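Falteven Puts Two Robot Arms on the Kitting Bench, Leaves the Coffee Machine Alone

August | Falteven press office

MOTVILLE — Falteven, which packs wooden building sets for schools and toy stores, has put 2 robot arms to work on the kitting benches at its Motville plant. The arms were supplied by Hevico. They do not have names, although the night shift has made several suggestions that we can't print.

Kitting is the part of the job where the right blocks go in the right place before the box is closed. It is simple work, and people have done it here by hand for as long as the company has had boxes. A full set called Shao, our best seller, has 59 pieces. A packer on a good day gets through a lot of them and goes home seeing cubes on the ceiling.

The arms will take over the small starter layouts first. The larger sets stay with the packers, who are still much faster and who can tell a chipped block by feel while talking about something else.

What changes for the crew

All 59 people on the packing floor keep their jobs and their pay grade. (Yes, the same number as the Shao set. We noticed too.) Packers who used to fill starter boxes now move between three tasks: setting up layouts for the arms, checking finished kits, and packing the big sets. Shifts start at 6 a.m. as before. The company had offered to move the start to 7, and the crew voted it down so they could keep beating the school traffic.

Wrist strain was the most common complaint in last year's floor survey, with boredom close behind. Rotating tasks should help with the first. On the second we make no promises, as watching a robot think about a cube has its slow moments.

Every packer gets paid training time, and anyone on the floor can stop an arm without asking a supervisor. That rule was written by the packers and runs to one line.

How a layout is taught

A packer places the pattern in a marked area on the table, and the arm builds a match in the open space in front of it. One of the first layouts is an L of three cubes: yellow and orange side by side, with blue under the orange. In the copy, yellow and orange are together on the table and the blue cube is in the gripper.

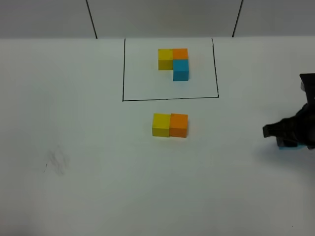

What comes next

The arms will run on starter layouts through the fall. The target is 800 kits a week, a figure the packers have described as "cute." If the arms get there, Falteven will decide with the floor crew which sets to add. The price of a starter box stays the same.

Related items

- Shao set returns in a 59-piece travel tin
- Motville plant ships 2,378 school orders before summer break
- Falteven replaces loading dock door, finally
- Hevico and Falteven sign service agreement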